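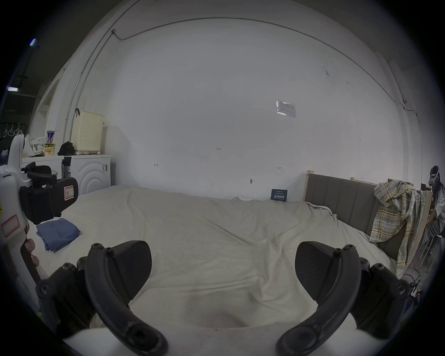
Houshang Zarei had been making beds and folding washing for a living for most of his adult life before anyone asked him to do it with a gripper in each hand. He is the floor lead at Mahmoudi, the housekeeping and linen firm in Fostasgate, and since April part of his working day has gone into teaching a machine. I went to see him expecting a cautious chat over tea. I got two and a half hours, a lesson in folding and a new respect for the plain cotton T-shirt.

"A shirt is a very sneaky thing," he told me. "You pick it up by the shoulders and it's one shape, you pick it up by the hem and it's another. I've been doing it so long I'd stopped noticing. Then I had to do it with these two fingers and I felt like a toddler!"

The project is called Irutora, and it comes from a robotics company, Omurau, that wants arms able to handle the soft, floppy parts of housekeeping. People at Mahmoudi do the work by hand with the grippers, over and over, and the recordings become what the arms learn from. There are two grippers to a person. They open and close at a squeeze, and the person holding them has to do everything the gripper way, with no thumbs and no smoothing with the flat of the palm.

Zarei missed his palms terribly at first. "Half of bed-making is stroking, isn't it? You run your hand across and the crease goes. I had to find another way of doing it. Pinch the edge, pull, let go, move along. My first sheet took me longer than a whole room does."

He laughs about it now, and he laughs a lot in general. He is also quick to say that not everyone on the team found it funny. There are 25 people in his section, looking after 282 beds between them, and when the idea was first put to them the room went quiet. Someone asked the obvious question, which was whether they were being paid to train their own replacement.

"It's a fair question and I asked it too," he said. "I wanted it in writing that nobody's hours would be cut while we were doing this, and we got that, for the year. What happens after the year, I can't tell you. I'm not going to sit here and promise people things that aren't mine to promise."

What has changed already is the shape of the day. Recording is done in turns, never more than an hour at a stretch, and it counts as paid work at a slightly higher rate. For some of the older hands that hour has become the best part of the shift. It is slow and it's done with care, and there is no trolley to push. Zarei's own knees, he says, are delighted. Others can't stand it and have asked to be left on the floor, and that has been fine as well.

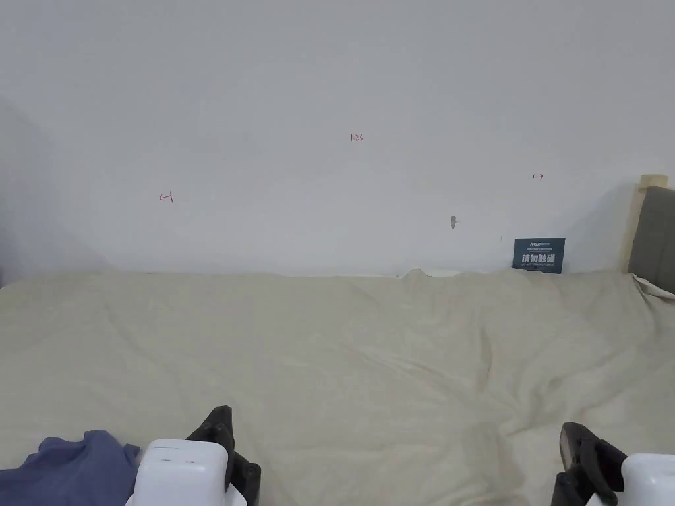
Deciding what to practise turned out to be a bigger job than I had imagined. Zarei and the team from Omurau argued for days over it, in a friendly way, and the list they came up with is full of awkward little problems that any housekeeper will recognise. Where do you start, for instance, when the sheet has long creases sweeping from the back to the front and a crumpled blue cloth, perhaps a top, lies in the near corner? The black fingers face each other across an open stretch of sheet, with nothing held between them, and there are several sensible first moves. "I'd go for the cloth," Zarei said at once. "Get it out of the way. But one of my colleagues will do the sheet round it, and she's quicker than me, so who's right?" They record both.

That last point obviously pleases him. For years the training at Mahmoudi was a printed sheet with one correct method on it, and the good people quietly ignored it. Now the recordings have made everyone's private tricks visible. Staff have been watching each other's and borrowing from them. One folder starts with the sleeves, another leaves them till the end, and a third has a sort of flick that Zarei has tried to copy for weeks without luck.

"We'd worked next to each other for years and never looked. You're looking at your own hands, you're looking at the clock."

The arms themselves are still at the trial stage. They fold towels well, Zarei says, and shirts fairly well as long as nothing is inside out. On a good day the linen room handles up to 900 pieces, and the arms do a small share of that, mostly the flat stuff that used to wreck people's wrists. He would happily give them every towel in the building. Fitted sheets they may keep their pincers off for now.

I asked whether he worried about the craft getting lost. He thought about that one for a while.

"There's a lot of it I wouldn't miss. We're open 365 days a year and some mornings your back tells you about every one of them. If the machine takes the heavy bit, good, let it. What I want is for us to be the ones who say if it's done properly. A guest gets into that bed. Somebody has to care about that."

The next thing on his list is pillowcases. The team has tried a few already, and opinions are split on whether to hold the pillow and move the case or hold the case and move the pillow. Zarei belongs firmly to the first camp. He got up to show me, with a cushion off the office chair and a carrier bag, and it took him three goes.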